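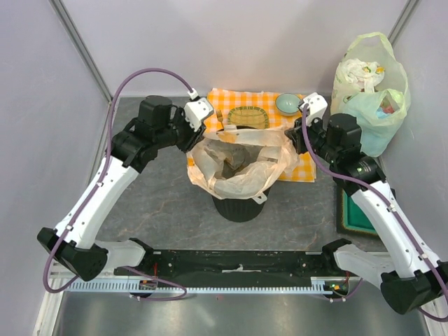 Die Versuchszelle bei Drivon: Zwei Arme mit weißen Greifern an einem schwarzen Abfalleimer mit eingelegtem Beutel. Foto: Drivon

Drivon vergleicht zwei Greifertypen für Arbeiten im Haushalt

Das Ingenieurbüro Drivon hat im Mai eine Versuchsreihe mit zweiarmigen Robotern abgeschlossen. Verglichen wurden zwei Typen von Greiferfingern, die beide für leichte Arbeiten in Küche und Haushalt gedacht sind. Der erste Typ trägt den Namen Waver und hat weiche, leicht gebogene Fingerspitzen. Der zweite Typ heißt Polishchuk, nach der Werkstatt, welche die Finger fertigt, und ist deutlich steifer. Die Steuerung war in beiden Fällen dieselbe, nämlich die Software Drendivley in der Version 4.

Insgesamt wurden 1000 Durchgänge ausgewertet, für jeden Typ die Hälfte. Die Leitung hatte die Ingenieurin Tímea Farkas. Nach ihren Angaben war die Auswahl der Aufgaben der schwierigste Teil der Vorbereitung. „Wir wollten keine Würfel stapeln“, sagt Farkas. „Ein Würfel hat immer die gleiche Form. Ein Müllbeutel hat in jeder Minute eine andere.“

Auf der Liste standen 16 Aufgaben. Dazu gehörten das Aufnehmen einer Gabel von einem Tischtuch, das Umsetzen eines Tellers und verschiedene Handgriffe am Abfalleimer. Bei der Aufgabe mit dem Eimer müssen beide Arme gleichzeitig arbeiten: Der Rand des Beutels wird an zwei Stellen gefasst und nach oben gezogen, ohne dass der Eimer umkippt oder die Folie reißt.

Genau an dieser Stelle zeigten sich die größten Unterschiede. Mit den weichen Fingern von Waver gelang die Aufgabe in 76 Prozent der Durchgänge. Mit den Polishchuk-Fingern lag der Wert niedriger, da die harten Kanten die dünne Folie öfter beschädigten. Bei der Gabel war es umgekehrt. Flaches Besteck auf Stoff konnte der steife Greifer besser unterfahren, während die weichen Spitzen sich verbogen und den Stoff mitnahmen.

Für den Aufbau der Zelle war Yurii Onyshchenko zuständig. Er hat die beiden Arme an einer gemeinsamen Schiene ausgerichtet und die Wände bewusst hell und ohne Muster gehalten, damit die Kameras die Gegenstände leichter vom Hintergrund trennen können. Ganz zufrieden ist er mit der Lösung noch nicht. Der Boden hat eine marmorierte Oberfläche, und in den ersten Tagen hat die Bilderkennung einzelne Flecken für kleine Gegenstände gehalten. Nach einer Anpassung der Belichtung trat dieser Fehler nur noch selten auf.

Auch die Kabelführung hat das Team beschäftigt. Die Leitungen zu den Greifern verlaufen außen am Arm und brauchen eine lange Schlaufe, damit das Handgelenk sich frei drehen kann. Ist die Schlaufe zu kurz, zieht sie am Stecker. Ist sie zu lang, kann sie an Gegenständen hängen bleiben. Onyshchenko hat die Länge mehrmals geändert, bevor die eigentliche Messung begann, und diese dann für beide Typen beibehalten.

Die Auswertung der Daten hat Iresha Ekanayake übernommen. Sie weist darauf hin, dass ein Durchgang nur dann als gelungen galt, wenn kein Mensch eingreifen musste. Ein zweiter Versuch des Roboters innerhalb desselben Durchgangs war dagegen erlaubt. „Im Haushalt stört es niemanden, wenn der Roboter noch einmal nachfasst“, erklärt Ekanayake. „Stören würde es, wenn der Müll auf dem Boden liegt.“

Kritischer äußert sich Kittipong Thongsuk, der als externer Berater die Protokolle gelesen hat. Er hält den Vergleich für ordentlich durchgeführt, vermisst aber Angaben über die Abnutzung. Weiche Fingerspitzen müssen nach seiner Erfahrung häufiger gewechselt werden, und die Kosten dafür seien im Bericht nicht enthalten. Außerdem wurden alle Versuche mit Beuteln derselben Stärke gemacht. Ob das Ergebnis auch für dickere Säcke gilt, bleibt damit offen.

Drivon will diese Punkte in einer zweiten Reihe untersuchen. Geplant ist auch eine gemischte Bestückung, bei welcher der linke Arm weiche und der rechte Arm steife Finger bekommt. Tuncay Çetinkaya, der bei Drivon die Steuerung betreut, rechnet dafür mit einigem Aufwand. Die Software geht bisher davon aus, dass beide Greifer die gleiche Kraft und den gleichen Öffnungsweg haben. Für die gemischte Variante müssen die Werte für jede Seite getrennt hinterlegt und neu geprüft werden.

Der Bericht mit den Ergebnissen aller Aufgaben kann bei Drivon angefordert werden. Die Aufzeichnungen der einzelnen Durchgänge gibt das Büro vorerst nicht heraus.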